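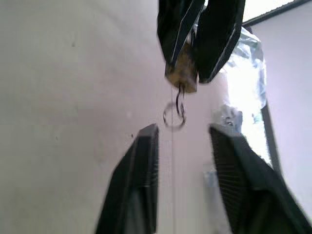
Lacey Catterall wrote in to ask how I keep my son's shoulder pads from stinking up the whole garage by the end of the season, and whether it's okay to just hose them down. You can hose them, Lacey, but please don't stop there! I did that our first year and they sat damp in a corner for days (never again).

What I do now is fill the tub with lukewarm water and a capful of plain laundry detergent, push the pads under, and go over the foam with an old dish brush. Leave them 14 minutes or so while you deal with the chin strap and the girdle pads, then rinse until the water runs clear.
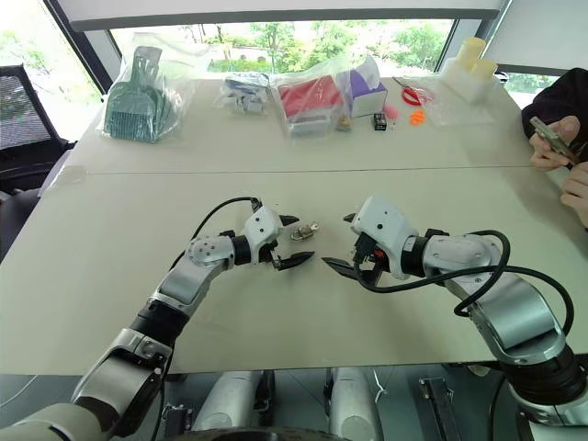
Then I hang them over the back of a lawn chair with a box fan on low - foam side toward the fan - and flip them before bed. Skip the dryer and skip the bleach, both are rough on the straps. Jerseys go in cold, inside out, with the numbers away from the drum. Grass stains get a dab of dish soap and 5 minutes first.

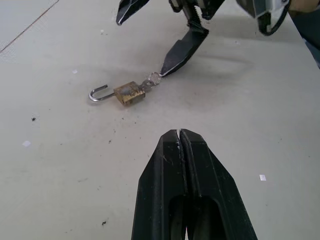 Can the helmet go in the tub too? I'd keep it out and wipe it with a damp, soapy rag, inside and out, popping out any padding that's made to come out.

Cleats are a whole other mess. Knock the mud off once it's dry, pull the insoles, and stuff them with newspaper overnight. Poppy Haslam swears by paper towels but I go through enough of those already.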